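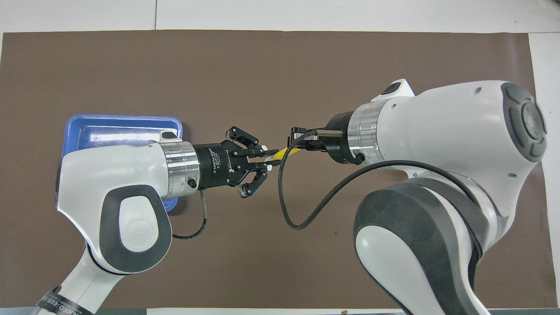
Desk mat

A desk mat (some folks say blotter, and my grandmother never said anything else) is a flat sheet laid over a tabletop to protect it and give pens and paper a place to live. I keep mine under a cup and a tray, and I'm a total convert!

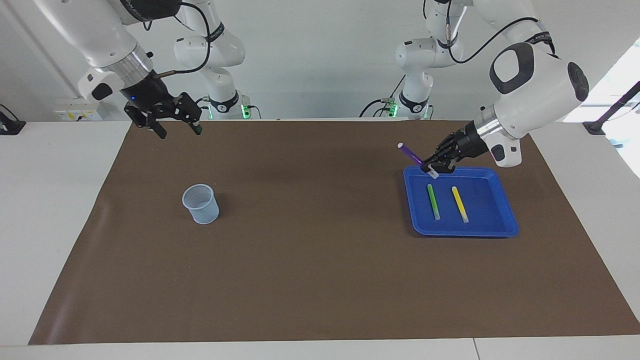
Photo: Vibeke Ásgeirsdóttir, 8 May 2020

Mesh cups are the usual partner for a big mat like the brown one in the photo. Markers can stand in the cup or lie flat in a shallow tray, as the two in the blue one do. I'm a tray person myself – caps stay on better, or so I tell everybody – but Skedel has sold more than 2,000 cups, so I may be outvoted.

See also: Pencil cup, Pen tray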